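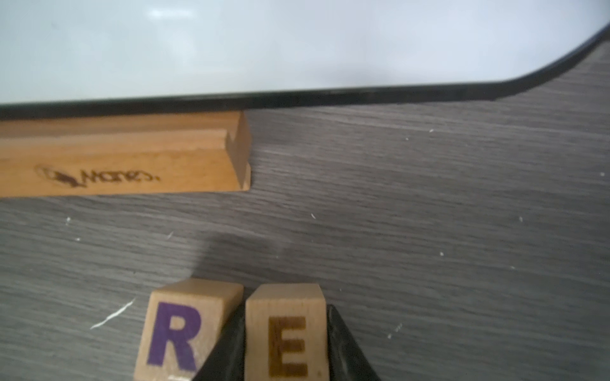
April, 09:40. Estari kit, table layout, continued

Working on the grey wood-grain table again. Board flat, rack lengthwise against the lower edging on the left. The edging does as a stop: push the rack back until it touches and it sits parallel to the board near enough. Not tried with the rack past the corner, where the edging curves away and there is nothing straight to register against. Keep racks on the straight run.

Board: white dry-erase, black edging, rounded corners. Edging feels like rubber and grips the laminate moderately. Light catches the surface towards the far left when the ceiling lamp is on, and pencil-thin marker strokes are hard to read in that patch. Use the broad marker there or write lower down. Matt film was suggested by the Elby people. I would leave it, the marker ghosts on film.

Rack: pale wood, groove along the top for the tiles, flat front face. Length 183 mm over the ends by steel rule. End is cut square and shows the full profile, so I took the groove and ledge from it directly instead of sectioning one. Drawing is in the Dostirura folder under racks, old name, needs changing.

Logo on the front face is dark brown, oval with a small figure, then script. I read the script as "Nanes". Angelica reads it differently. Could be burned in or printed, can't tell by eye. Do not wipe that face with solvent until we know. Dry cloth only.

10:25. Tile fit

Standard tiles seat in the groove and lean back slightly. No rocking with the rack on bare laminate. With the rack half on the edging it tips forward and the tiles slide to one end, so that placement is out.

Minja tiles (the thicker trial batch) go in but bind towards the ends. 13 of them fit if pushed, with no room to get a fingertip between. Not acceptable for the younger group, who pick tiles out from the side. Either thin the tiles or accept a shorter word. I prefer thinning. Have put the batch back in its tin, marked HOLD.

10:50. Table surface

White specks on the laminate, scattered, with a cluster of dots towards the front right. Origin not known. Candidates are paint, filler dust or board cleaner residue. To try in this order: dry cloth, damp cloth, plastic scraper held flat. No abrasive pad, the grain pattern is only in the top layer.

Also a thin white mark on the left, jagged, running diagonally. Might be a scratch, might be something deposited on top. Fingernail test before anything else. If it is a scratch it stays, and the grey wax stick can tone it down. Please nobody use the correction pen, we had that on the last table and it looked worse.

Neither affects the layout. Noted so they are not blamed on the rack trials.

11:30. Spacing

Measured 131 mm as a comfortable reach from rack to the nearest writing line on the board, seated. Standing it wants to be longer. The sheet says 21 mm, which must be the edging allowance copied into the wrong row. Correct the sheet before it goes out.

Open
- Rename rack drawing, move out of Dostirura.
- Minja tiles: ask for thickness tolerance.
- Speck and scratch tests, left end first.
- Angelica Mangubat to check the logo with the hand lens and write down what she gets.
- Second rack on the same edge: does it clear the corner? Measure tomorrow.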